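Sorting Toys Into Boxes: Your Questions

Last updated July 23, 2023

We get plenty of mail about toy clutter, and most of it assumes there is a product that will fix it. I doubt that. The answers below come from packing up our own kids' stuff and from readers who wrote back to tell us how it went. Questions have been shortened.

Do I need to buy storage bins before I start?

No. Stores would like you to believe that, and so would half the internet. Buy bins first and you end up with bins plus the same toys. Start with whatever cardboard box came with your last delivery. If you still want matching bins a month from now, fine.

Where should I do the sorting?

The floor is the usual advice. I don't like it. Things get stepped on, and the dog takes an interest. A bed works better for most people: it's at a decent height, and you have to finish before you can go to sleep. Put a plain sheet over it so you can see the small pieces.

How many groups should I sort into?

Two. Some guides call for keep, donate, sell, repair, store, and maybe. I have never met anybody whose "maybe" pile got smaller. We use one box for what's leaving the room and one tray for what's staying.
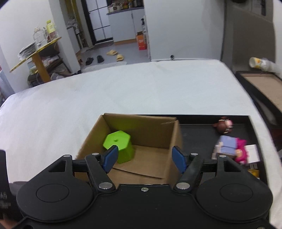

Photo: Esi Aidoo

A cardboard box and a black tray side by side on a white sheet are all the equipment you need. The tray can take a couple of plush toys and a few smaller things without turning into a heap. Once it's full, something has to come out before anything else goes in.

Why a tray? Wouldn't a second box do?

You could use one. The trouble with boxes is that things sink to the bottom and you forget you own them. With a tray you see it all at once, and a child can too.

Should the box flaps be taped up or cut off?

Leave them alone until you're done. Folding them partly inward keeps them out of your way, and you'll want them again for closing the box.

Is the "100 things" challenge worth trying?

It might get you moving for an afternoon. I don't see what's special about the number. Nikola Georgiev wrote in to say he reached 90 and then spent an evening arguing with his wife over whether a set of blocks was one thing or many. They kept the blocks.

Do plush toys need vacuum bags?

Makers of the bags say so. I tried the Hillano kind in June and the toys came out looking flat and a little sad - they did recover, mostly. For a short stay in a closet, a clean box with a lid is fine. Wash and fully dry whatever the label lets you wash first.

What about an inventory app?

I used Zerow for four days. Typing in each toy took longer than finding it would have. Write "plush" or "blocks" on the side of the box with a marker.

Should my child help?

With the tray, yes. With the box, it depends on the child. Mine pulled everything back out again, twice. Still, I wouldn't get rid of a favorite behind anyone's back, whatever the experts claim about kids not noticing. They notice.

How long until it's a mess again?

Around two weeks at our house. Anybody who promises you "forever" is selling a course.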